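Packed lunches, school gates and the 6am shift: a Clatamby baker talks

Caught up with the woman behind the sandwich counter at Clatamby market last week, between the breakfast lot and the lunch lot. Twenty minutes, she said. We got nearer 15. She didn't want her name in, "everyone knows who I am anyway", so fine.

She's been on the same pitch since the old hall shut. Before that, a hatch on the industrial estate at Vekthorpe, selling to drivers. Bacon, egg, tea you could stand a spoon in. "I liked the drivers. They never asked what was in anything."

Now they ask. Gluten, nuts, is the butter butter. She doesn't mind. Her own grandson can't have sesame so she has got it all written up on a board by the till, in capitals, and redoes it whenever a supplier changes something. Which is often.

Bread first, then. She bakes most of it herself, starts at four, and buys in the rye from Thygesen over the river. "I can't do rye. I've tried. Comes out like a doorstep." The white is a plain tin loaf, milk in the dough, nothing clever. Left a day before slicing. Fresh bread tears, she says, and a torn sandwich won't sell whatever you put in it.

How many a day? She pulled a face. On a good Saturday, up to 220. Wet weekdays, 70 and she's giving the ends to the flower stall.

Prices. Touchy subject. She held off putting them up for ages and then did it all in one go in July. A few regulars went quiet on her. "One man didn't speak to me for a fortnight. Still bought his cheese and pickle, mind. Just pointed."

The pickle is her mother's, or it's meant to be. The card it was written on went through the wash years ago and she has been guessing the vinegar ever since. Nobody in the family agrees on it. Her sister says more mustard seed. She says her sister can open her own stall.

I asked what people get wrong at home. Big mistake, she was off.

"Cold butter. Drives me mad. Take it out the night before." Then tomatoes, which she salts and leaves on kitchen paper while she does everthing else. Then the filling itself, too much in the middle and none at the corners. "You bite the corner first! So put something in the corner."

Jam, she takes more seriously than you'd think. Butter both slices right up to the crust so the red doesn't soak through by lunchtime. Thin layer, good jam. She does a jam one for the school-trip orders and reckons half of those get eaten by the teachers on the coach.

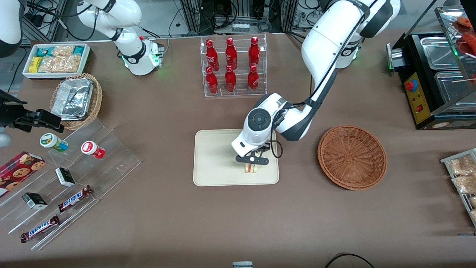
And the cutting? Serrated knife, long strokes, no pressing down. She wipes the blade between each one. Triangles for the counter, fingers for funerals, squares for children who'll take them apart regardless. She does a lot of funerals. Egg and cress, ham, salmon if the family are pushing the boat out. "You make more than you think. People who say they won't eat, eat."

Her biggest order ever was a wedding at the Ciritz, the old cinema on the front. 372 rounds, two ovens, one of them packed up at half five in the morning. Her daughter drove loaves back and forth from a neighbour's kitchen with the back seats down. They made it, just. Bride sent a card. It's taped up inside the cupboard door, bit greasy now.

Would she do it again? "For the right money." Then, "No. I wouldn't. Ask me in the winter."

Retirement, no plans. Her knees have plans, she says. The daughter might take on the stall but wants to do toasties, and there's an argument running about where a toastie machine would go and who'd clean it.

By then there was a queue back to the fish van and she was already tying her apron on again. I had the cheese and pickle. Could maybe take a bit more mustard seed but I wasn't going to be the one to say it.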